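Ticket: Label printer skips every second label after firmware update
Product: Brirus desktop label printer, USB
Status: Open, then pending, then solved

Hi Brirus support! I'm hoping someone can help me before I lose my mind over stickers. I do the shipping for Fimska (we sell refill parts and small hardware, mostly mail order), and our printer has started skipping labels. It prints one perfectly, feeds a blank one, prints one, feeds a blank one, and so on all the way down the roll. Half of every roll goes in the trash, and we buy them 3000 to a box, so you can imagine how I feel about that.

It started right after the update in February. I let the update run over lunch, came back, printed the afternoon orders and there it was. I didn't change the roll or the cable or the computer, and the template is the same one we've used forever, the plain one with the order number on top and the barcode underneath.

What I've tried so far, in no real order:

Turned it off and on. Yes, at the wall too. Left it unplugged while I had my coffee.

Ran the calibration from the button on the front (hold until it blinks 2 times, let go). It fed a few blanks, stopped in the right spot, looked very pleased with itself, and then skipped again on the first real job.

Cleaned the gap sensor with the swabs that came in the box. There was a bit of fluff in there, so that was worth doing anyway, but no change.

Swapped our Stevell rolls for the sample roll that came with the printer. This one got me excited because the first 4 labels came out with no blanks at all! Then number five skipped. So I don't think it's the Stevell rolls, but I'm not a hundred percent on that.

Printed from a different computer. Same thing.

Uninstalled the driver and put it back. Same thing, plus it forgot my default paper size, so now I had two problems for a while.

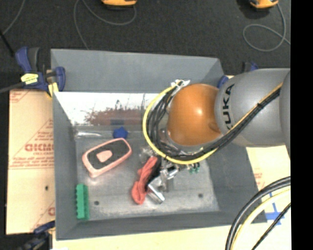 Reply from Brirus support: Thanks for all the detail, that saves us both some time. Could you open the printer's own settings page (not the Windows one) and tell us what's listed under Media Type and Label Length? The February firmware resets Media Type to Continuous on some units, and the length can come back wrong too. Please also print the configuration label and type out the line that starts with GAP. Don't run the front button calibration again just yet, as it will overwrite the values we'd like to see.

Okay, I'm back, sorry for the wait, the afternoon pickup got in the way. Media Type says Gap, so that one looks fine to me. Label Length says 45, and our labels are definitely longer than that, I held a ruler up to one. I have no idea where 45 came from. I never typed it in, and it's not a size we've ever bought.

The GAP line says GAP AUTO LOW. I don't know what LOW means there, and the manual doesn't either – I searched the whole PDF and the word only shows up in the bit about batteries, which this model doesn't even have.

I changed the length to the right one and hit save, and the page said saved. Printed a test, and it still skipped. Went back to the settings page and it was 45 again! So it's not holding on to what I tell it. I tried it in another browser in case it was the page being silly, and it went back to 45 there too.

Reply from Brirus support: That helps a lot. If the value goes back after saving, the printer is usually being overruled by something on the computer side that sends its own label length at the start of each job. Are you printing through a shipping program? If so, look for a box called Send media settings with job, or something close to it, and turn it off. Then set the length on the printer page, save, power off, wait a moment, power on and print straight from there before opening the program.

Well, yes! We print through Naidu, the shipping program, and it has exactly that kind of box, hiding under Advanced and then under Devices. It was checked. I unchecked it, did the steps in the order you gave me, and the test label from the settings page came out fine. Then I opened Naidu and ran the waiting orders and got no blanks, not a single one.

I've left it running through the rest of the day's orders and the length is still showing the right number. The second computer had the box checked as well, so I fixed that one too (I'd never have thought to look there, and I bet that's why swapping computers told me nothing).

Two small things before you close this. Could somebody add that LOW thing to the manual? I'd still like to know what it means, even though it's printing okay now. And is there a way to stop the firmware from updating by itself? I'd much rather do it at 5 pm when the orders are out the door – I get why updates matter, I just don't want to be surprised by one at lunch again.

Reply from Brirus support: LOW means the sensor is on its low sensitivity setting, and that's correct for white backing paper. We've passed the manual request along. For updates, go to the settings page, choose Maintenance, and switch Automatic to Ask First. We'll mark this one solved, and you can reopen it by replying.

Found it and switched it. Thank you so much, really, you were quick and you read what I wrote. Please go ahead and close it!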